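About > Who we are > Our story

About the Fasix Trust

Last updated: June
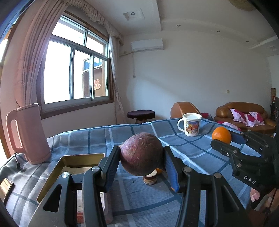 Purple root veg above a plaid cloth.

Fasix is a small museum trust in Dinport. We look after two buildings, the Liem Gallery on the harbour road and the old Wirnness reading room up the hill. Gallery is free. Reading room free too, apart from evening talks.

Started in a borrowed shop unit with 434 objects, mostly local maps, tide tables and ship models. The collection is now 899 objects, not counting the postcards, which are still being catalogued (slowly).

What we do:
Changing displays, three a year. School visits, mornings only, book early as spring goes fast. Loans to other museums in the county. Family drawing afternoons in the holidays, materials provided.

How we're paid for. Gifts, legacies and the shop. Last year 609 people gave to the roof appeal and the Liem Gallery is open again upstairs, new lighting and all. Thank you. The names of everyone who gave over £500 are on the board by the stairs, unless they asked us not to. We don't name rooms after donors at the moment but the policy is under reveiw.

Getting here: ten minutes' walk from Dinport station. Step-free at the gallery, four steps at Wirnness, ring ahead and we'll put the ramp out.

Open 10am to 4pm, closed most of January. Last entry half an hour before. Offering us an object? Please email a photo first, dont leave things at the door.

This site uses cookies to remember your settings. Accept or manage cookies.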